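Category: Grants & Reports
3 comments | 14 shares

Progress report to the Abernathy Fund, February 2019
Prepared by Yoga Chin, Rostero Community Kitchen

The second grant payment of $3680 arrived in November and has been spent as planned, apart from $145 held back for the final gas inspection. Receipts are with Fitzgerald Kasprzak and can be sent on request.

The evening cooking course has now run for 12 weeks. We enrolled eight people and seven are still coming. One left for a job with night shifts and has asked to join the next group. Sessions cover basic knife work, soups, bread and planning a week of meals on a small budget. The bread sessions ran over every time, so we have moved the start half an hour earlier.

Otis Boateng taught the first half of the course and Demetrius Whitfield took over after the holidays. The handover was slower than we wanted – the recipe sheets were not all typed up, and two had the wrong oven settings. Those have been corrected and reprinted.

The second oven is still not in use. Bekholm delivered it on time, but the gas line needs a new valve and the landlord has to sign off on the work. We have written to him twice. Until then we bake in two batches.

Storage is still tight. Dry goods are kept in the hall closet, and we would like to use part of the next payment for shelving.

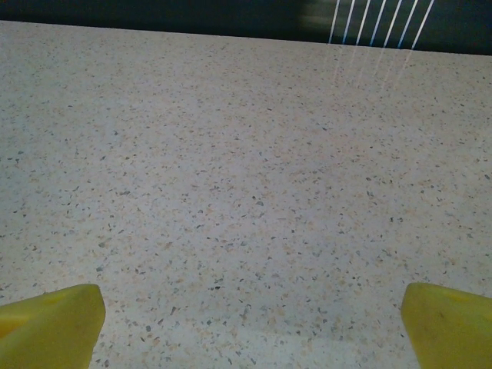

The shelving quote is lower than we budgeted, so we ask to move the difference to flour and cooking oil, where prices went up over the winter. Please let us know if this needs a formal change request.

Contact the office | © Rostero Community Kitchen | Back to top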